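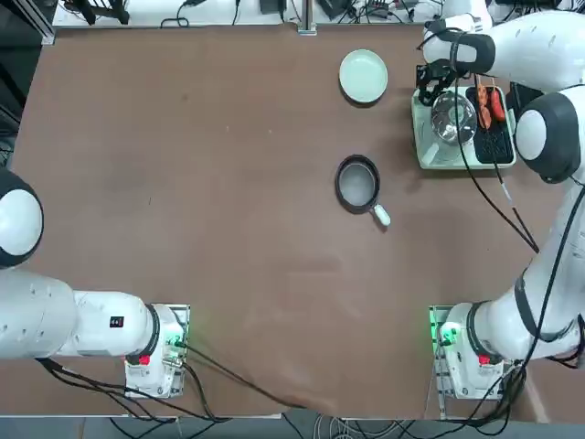 *Photo: Miloslav Štefanec*

# Chapter 8 — Heat Transfer in Cooking

Cooking is the controlled movement of energy into food. The rate of that movement depends on the temperature difference, the area of contact, and the material between the heat source and the food. This chapter treats each of these in turn and then combines them in a single working equation.

## 8.1 Conduction through a pan

A pan base conducts heat from its lower face to its upper face. For a flat base of uniform thickness, the rate of flow is

*Q = kA(T₁ − T₂) / d*

where *k* is the thermal conductivity of the metal, *A* the area of the base, and *d* its thickness. Doubling the thickness halves the flow for the same temperature difference. A thick base also stores more energy — a point taken up in Section 8.3.

**Worked problem.** A burner supplies 1,347 W to a pan. Of this, 340 W is lost to the surrounding air. Find the power reaching the food when the pan temperature is steady.

At steady temperature the pan stores no further energy. The power reaching the food is therefore 1,347 − 340 = 1,007 W.

The method of stating losses separately follows Jireš, whose notation is used throughout Part Two. Symbols are listed in Appendix B.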